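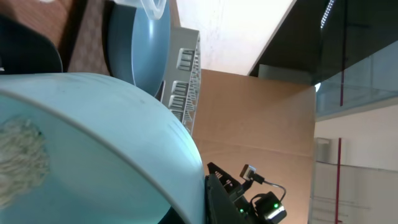
Most people who leave this job leave in the first two weeks, Catríona Moynihan said when we asked what should go in the ad, and it is nearly always the early start that does it. She asked us to put the hours at the top, so they are at the top.

Building Cleaners, Early Shift
Grullow Building Care, Trokine

Hours: 5:00 a.m. to 11:00 a.m., Monday through Friday
Pay: $20 an hour from the first day, including training
Openings: four
Start: November

About the work

Grullow cleans offices, medical waiting rooms and the shared parts of apartment buildings in and near Trokine. We have 14 buildings on contract. Four of them are new to us this fall, and that is why we are hiring.

The early shift cleans places before or just after people start using them. You will work in a team of two or three and usually visit two or three buildings in a morning. Each team keeps the same route for at least a month at a time, so you get to know the buildings, where the closets are, which faucet runs slow, and who comes in early and wants to get past you to the coffee.

The routes we are hiring for are:

Veka Street. Two apartment buildings across the road from each other. Stairwells, lobbies, laundry rooms, mail areas, trash rooms. There is an elevator in one building only. In the other one you carry everything up and work your way down.

The Sugawara Building. Offices on five floors. Restrooms, kitchens, carpets, meeting rooms, interior glass. The largest route, with a team of three. The tenants on the upper floors start work at 8:00 a.m. and those floors have to be finished by then.

Clinic route. Waiting rooms, hallways and public restrooms in two medical offices. We do not clean treatment rooms or handle medical waste at either of them. There are stricter rules on this route about which cloths and mops go in which areas, and you will get an extra morning of training on them before you start.

What you will do

Sweep, vacuum and damp mop floors
Clean and restock restrooms
Wipe down handrails, door handles, light switches and elevator buttons
Empty trash and recycling and take it out to the dumpsters
Clean sinks, counters and the outsides of appliances in shared kitchens
Clean interior glass up to the height you can reach with a pole
Rinse out and hang up mops and cloths at the end of each building
Fill in the sheet inside the closet door
Report leaks, broken lights, broken glass, pests and anything that looks unsafe

Exterior windows, ladders, floor stripping and carpet shampooing are done by a separate crew. If you would like to train for that crew later, tell your lead. It pays more and a lot of it is weekend work.

Physical demands

You will be on your feet for nearly the whole shift. You will bend, kneel, reach and climb stairs. A full mop bucket is heavy and we would like you to fill it halfway and make two trips. Trash bags on Veka Street can be heavy too, especially after a weekend, and on Mondays that team gets a third person for the trash rooms.

If you have a bad knee or shoulder, or something else we should know about, please talk to us. The routes differ quite a bit and we have moved people around before. The Sugawara Building has elevators to every floor and the least lifting.

Some of the products we use have a smell. We went over to unscented floor cleaner last year. The restroom cleaner still has a fragrance and we have not found a replacement that we like. Gloves are supplied in four sizes, including a latex-free kind.

What we are looking for

You do not need to have worked as a cleaner. About half of the people who work here now had not. We need people who:

Can get to the first building by 5:00 a.m. The buses in Trokine do not run that early, so you will need a car, a bike, a ride, or to live close enough to walk. Two of our leads can sometimes pick people up along their way. Ask, but please don't count on it.

Are at least 18 years old.

Can read product labels and short written instructions in English. Spoken English can be basic. People on the current teams also speak Amharic, Spanish and Polish.

Will let us know when they are going to be late or out. Text the lead by 4:30 a.m. if you can.

Can work alone on a floor for an hour or so at a time without someone checking.

Building owners ask for a background check and we pay for it. A record does not rule you out for every route. If you think something will come up, you can tell us ahead of time and we will say which buildings are possible.

Pay and benefits

$20 an hour. After 100 shifts the rate is reviewed, and everyone who has reached that point so far has received a raise. Leads are paid extra for each shift they lead.

Overtime is paid at time and a half. It isn't common on the early shift. It happens mostly when a pipe bursts or a tenant moves out.

Paid time off is 9 days in the first year, plus public holidays. Unused days carry over to the next year.

Pay is weekly, on Friday, by direct deposit. If you don't have a bank account we can do a paper check that you pick up at the office.

Time spent traveling between buildings is paid. Travel from home to the first building is not. If you use your own car to get between buildings we pay mileage.

We supply shirts, gloves, kneeling pads and all equipment. You supply dark pants and closed shoes with a grip sole. Bring the receipt for one pair of shoes a year and we will pay you back up to a limit, which is listed in the handbook.

Training

The first three mornings you work alongside Fasil Beyene, who leads the Sugawara Building route and trains all new cleaners. He will show you the order we work in (top to bottom, dry before wet, restrooms last), how to measure the concentrates, and how to wring a mop without hurting your wrists. He is particular about cloths. We use one color for restrooms, one for kitchens and one for everything else, and a cloth that has been in a restroom does not come back out except in the wash bag.

On the fourth morning you join your own team. There is a short check-in at the end of the second week, ten or fifteen minutes, at the last building of the day or by phone. Tell us then if the hours aren't working for you. We can sometimes offer an evening route instead, and we would like to hear about it before you have made up your mind to leave.

Things people ask

Can I work part of the week? For the Veka Street and clinic routes, yes, three mornings or more, if we can pair you with someone for the other days. For the Sugawara Building we need all five.

Can I bring music? One earbud, not two. You need to be able to hear people coming on the stairs.

Do I get a break? A 20-minute paid break, usually between buildings. There is a kettle and a microwave in the closet at the Sugawara Building, and the tenants have said we can use the kitchen on the second floor before 7:00.

What happens when it snows? The shift starts an hour later if the lead calls it, and you are paid from the normal time. Someone has to mop the lobbies more than once on those days -- salt and slush come in with every person through the door.

Is there evening work? Yes, though we have no evening openings right now. We keep a list.

Can two friends or family members apply together? Yes. We will not always put you on the same team.

How to apply

There is no online form. Call or text the office between 9:00 a.m. and 2:00 p.m., Monday through Friday, or stop in. We are on the ground floor at the back of the Sugawara Building, through the parking lot entrance. The front entrance is for tenants and the desk will only send you around.

You don't need a resume. If you have one, bring it. We will ask for:

Your name and a phone number
Which mornings you can work
How you would get to the first building
The name of one person who has worked with you, studied with you or known you for a year or more, and who isn't a relative

Catríona Moynihan takes the calls. If she doesn't pick up she is likely out at a building, so leave a message and she will call back the same day or the next morning. Conversations take place at the office and last half an hour at most. After that we ask you to walk one route with a team for an hour. You won't be asked to clean anything during that hour, and we pay you for it.

We read and answer every application, including the ones we turn down. The four positions will be filled as the right people come along and the ad will be taken down when the last one is gone. If you applied last spring and we had nothing for you then, please apply again -- we no longer have the spring list.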